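This site uses cookies to remember your settings. Accept | Manage preferences

Art Therapy Room: Monthly Inspection Checklist, With Comments

Derier Day Centre, Dunleavy Wing
Sheet covers: August
14 shares | 3 comments

Fill this in before the first session of the day. Mark each line OK, ACTION or N/A and write in the comments space if it is anything other than OK. Last month's sheet stays in the folder until the new one is signed.

1. ENTRANCE AND FLOOR

1.1 Door opens fully and closes without slamming - OK
1.2 Wheelchair route to the sink kept clear - ACTION
Comment: Folding easels had been stacked against the radiator again and took up part of the turning space. Moved to the store. The group that meets in the evening has been asked to put them back there.
1.3 Floor dry, no lifted edges - OK
1.4 Fire exit sign lit - OK
1.5 Number of people in the room does not go over 25, staff included - OK

2. SINK AND WATER

2.1 Hot tap temperature checked with the probe - OK
2.2 Drain runs freely - ACTION
Comment: Slow. Clay is going down the plughole. The settling bucket is there for this and should be used for all clay tools, then emptied outdoors. Reported, job number 2854.
2.3 Paper towels and soap stocked - OK
2.4 Non-slip mat in place - OK

3. MATERIALS

3.1 All paints and glues labelled, in their original containers - ACTION
Comment: Three jars of white liquid with no label. Could be PVA, could be primer. Thrown away. Please don't decant anything into food jars. Several people who use this room have memory problems and a jam jar looks like a jam jar.
3.2 No solvent-based products on open shelves - OK
3.3 Safety data sheets present for each product - ACTION
Comment: Sheet missing for the Bulla fixative spray. Spray locked away until we have it.
3.4 Allergy list up to date and on the inside of the cupboard door - OK
3.5 Latex-free gloves in all sizes - OK
Comment: Small are running low. Added to the Uketell order.

4. SHARPS AND SMALL TOOLS

4.1 Scissors counted out and counted back - OK
Comment: 25 pairs on the board, matches the outline.
4.2 Craft knives locked in the metal box, key held by staff - OK
4.3 Lino cutters have handles firmly fixed - ACTION
Comment: 7 checked, one loose. Taken out of use and tagged.
4.4 Needles and pins kept in the magnetic tin - OK
4.5 Sharps check repeated before anyone leaves the room - OK
Comment: This was skipped once in the month when a session overran. The count was done at 4.30 and nothing was missing, but it has to be done with the group still there. If you are short of time, stop the activity early.

5. TABLES AND SEATING

5.1 Tables steady, no splinters or sharp corners - OK
5.2 Height suits the people booked in - OK
Comment: One table raised for a power chair. Leave it raised.
5.3 Surfaces wiped and covered with fresh paper before messy work - OK

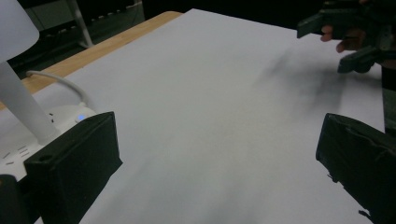

5.4 Chairs with arms available for anyone who needs to push up to stand - ACTION
Comment: Only 3 left, the rest have gone to the dining room. We need them back before the Parkinson's group starts its new block. Stools are not a substitute.
5.5 Bags and coats hung up, not under tables - OK

6. AIR, LIGHT AND NOISE

6.1 Windows open and the restrictors hold - OK
6.2 Extractor fan working - OK
Comment: Works but is loud. Two people asked for it to be switched off during quiet sessions. Fine for pencil or collage, but keep it on for anything with a smell.
6.3 No flickering tubes - OK
6.4 Blinds working, cords tied back to the cleat - OK

7. PEOPLE AND PRIVACY

7.1 Call button tested from the sink and from the far table - OK
7.2 Finished work stored with names facing inwards - ACTION
Comment: Names could be read from the corridor on the drying rack. Rack turned round. Nothing goes on the wall without a signed form, even if the person says it's fine on the day.
7.3 Quiet corner free for anyone who becomes upset - OK
7.4 First aid box complete, eye wash in date - OK
Comment: Eye wash runs out next month. On order.

Actions carried forward: 2.2, 3.3, 5.4. All others closed on the day.

3 comments

Can the settling bucket have a lid? It gets knocked when the trolley comes through.

Lid ordered with the gloves.

On 6.2 - the fan in the Dunleavy kitchen was just as bad until the filter was cleaned. Worth trying before anyone asks for a new one.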